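Speaker notes – Evaluation of the Bisgaard two-arm kit
Speaker: Troels Þorgeirsson, Caltmont
Staltalbridge session, Sunday, October 11, 2026

Opening (slide 1)

Thank the hosts. State the purpose of the talk: to report on Caltmont's review of the Bisgaard two-arm kit and to say which customers it would suit. Caltmont bought the kit at list price and Bisgaard has had no part in preparing this report. Mention that questions on price will be taken at the end.

What was bought (slide 2)

The kit consists of 2 arms, a matching pair of five-fingered hands, a controller cabinet and a one-year support plan. It was ordered in February through the Diltum sales office. The table, the wall panels and the task objects are not part of the offer and must be supplied by the customer. Several people in this audience will have assumed otherwise from the brochure, so pause here.

Installation took longer than the manual suggests. The cabinet needs its own power circuit, and the manual mentions this only in an appendix. Our recommendation to Bisgaard was to move that page to the front.

How the review was carried out (slide 3)

We selected household tasks that our clients ask for most often. Each task was attempted 200 times with the settings supplied by the manufacturer, and no staff member was permitted to adjust the hand between attempts. A result was recorded as a success only if the log and the observer agreed. Where they disagreed, the attempt was counted as a failure.

The lid task (slide 4)

Leave the slide up while speaking. The task is to press the lid of a small trash can with one extended fingertip. It sounds simple. It requires the hand to hold a single finger straight while the others stay clear, and it requires the arm to approach from a useful angle. Point out the tape at the base of the can. Any site that wishes to compare its results with ours should fix the can to the table in the same way. 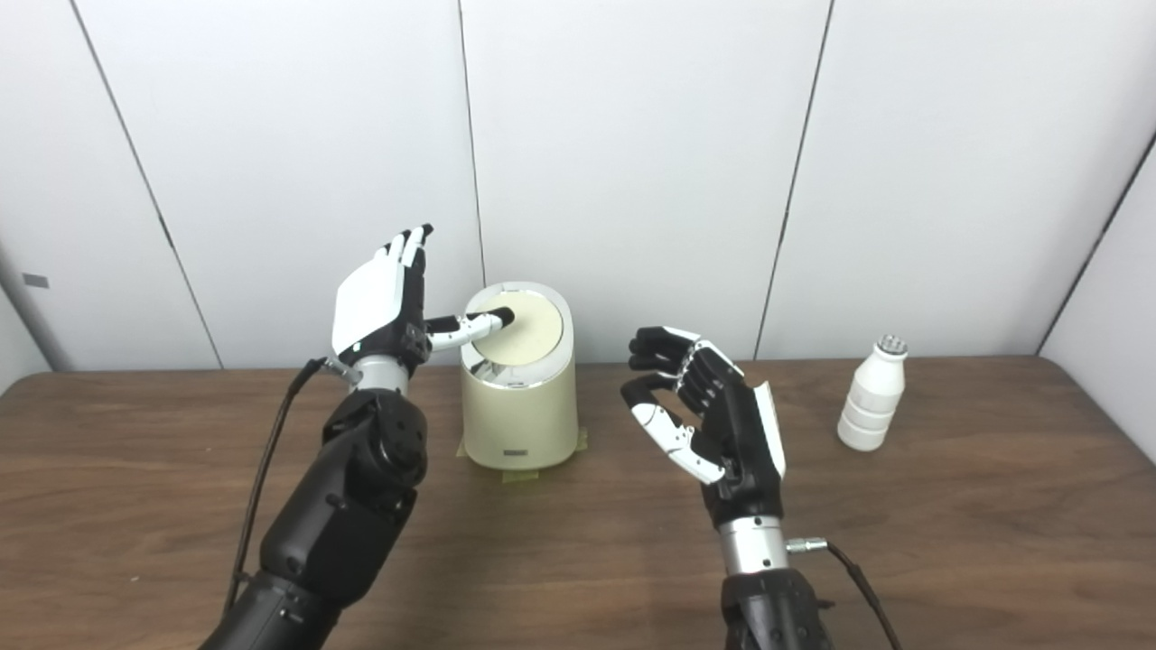 Slide 4. Left index fingertip on the lid of the can; right hand open.

Of the 200 attempts, 111 were successful. Read the figure slowly and do not apologize for it. Most failures came from the fingertip landing too near the rim. Our technicians believe that a better starting position would recover many of these, but that has not been tested and should not be promised to anyone.

Note for the speaker: if asked why the second arm is powered during a task that needs only one, say that the kit does not allow the arms to be started separately. Bisgaard has been informed that customers would value this option.

Cables and service access (slide 5)

Direct attention back to the wrists on the previous slide if necessary. The cables run outside the arms and connect close to the metal wrist rings. This makes replacement easy – a trained technician can change one without opening the casing – but it also means that each motion must be planned with the loop of cable in mind. We would advise buyers to order spare cables with the kit.

Running time (slide 6)

The review covered 384 hours of powered operation. The arms themselves gave no trouble. One finger joint on the right hand became stiff and was exchanged under the support plan. The replacement was handled courteously, although the paperwork had to be submitted twice. Skip this slide if the session is running late.

Recommendation (slide 7)

Caltmont considers the kit suitable for training centers and test laboratories that have a technician on site. We do not at present recommend it for unattended use. The support plan is worth renewing after the first year, and buyers should ask for the response time to be written into the contract.

Questions

Price: refer to the printed sheet. Quantity discounts are a matter for the Diltum office.
Other hands: the wrist mount is particular to this kit, and we have not tried any adapter.
Access to the data: the attempt logs may be requested in writing from Caltmont. Allow time for a reply.
Safety: refer detailed questions to the site survey form, copies of which are on the table by the door.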